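Bin liner

A bin liner (also bin bag, or in some catalogues waste sack) is a bag placed inside a waste bin to keep the contents off the walls and to let them be lifted out in one go. Most household liners are thin plastic, sold on a perforated roll. Paper and starch-based types exist and are widely praised, mainly by the firms selling them.

Use

The liner is opened, pushed down into the bin and folded over the rim. The fold, usually called the cuff, takes the weight of whatever is dropped in. A deep cuff is said to hold better than a shallow one, a claim that seems reasonable and for which few sources offer any test. If the bag is much wider than the bin, the spare plastic gathers in folds and the cuff tends to slide inwards when something heavy lands on it.

Translucent white liners are common in offices and workrooms. They are often described as more hygienic than black ones. No good grounds for this have been found, though it is plainly easier to see what has been thrown away. 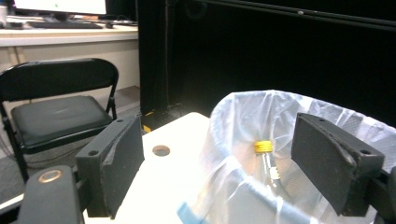 A bin lined with a translucent white bag, with a yellow-capped plastic bottle inside.

Sizes and labelling

Liners are labelled by capacity, by flat width or by the kind of bin they are meant for, and the three systems agree poorly. The Kovby small liner has a stated flat width of 300 mm, which says nothing of how much of its length is lost to the cuff. Tanguy gives a capacity of 70 litres for its large roll without saying whether the bag is measured full to the top or with room left to tie it. Capacity figures of this kind should be read as a guide at best.

Words such as "strong", "extra strong" and "heavy duty" have no shared meaning between makers. A Dreltetti "strong" liner may be thinner than another firm's ordinary one, and the packet doesn't help the buyer find out.

Keeping the liner in place

Several methods are in use: tying a knot in the spare plastic, tucking it under a loose inner ring, or running an elastic band round the outside of the cuff. The band is cheap and quick to fit. Its drawback is that it must be taken off at each change and is easily thrown out with the bag.

The Drolau household survey, often quoted in support of bands, collected 2,958 replies and reported that slipping was "rare" among those using them. The word was never defined. The form was also packed in boxes of Drolau bands, so people without one had little chance to answer. A later edition split the results into four bin shapes and kept the same wording.

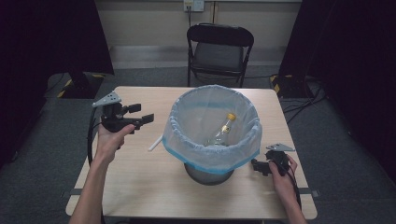
One reader's note on an earlier version of this article called the section unfair to bands, saying that a plain one had stayed on a kitchen bin from December until the following summer and that knots split the thin bags every time. The same note conceded that the band had to be fished out of the rubbish twice.

Bottles and recycling

Empty drinks bottles are light and bulky and fill a liner long before they strain it. Squashing them saves room. Advice on caps varies from one area to the next: some collections want them screwed on, others ask for them loose, and older leaflets may still give the opposite instruction to the current one. Packets marked "recycling liner" should be treated with caution, as some collections refuse bagged bottles whatever is printed on the bag.

See also: Pedal bin; Waste sorting; Drawstring bag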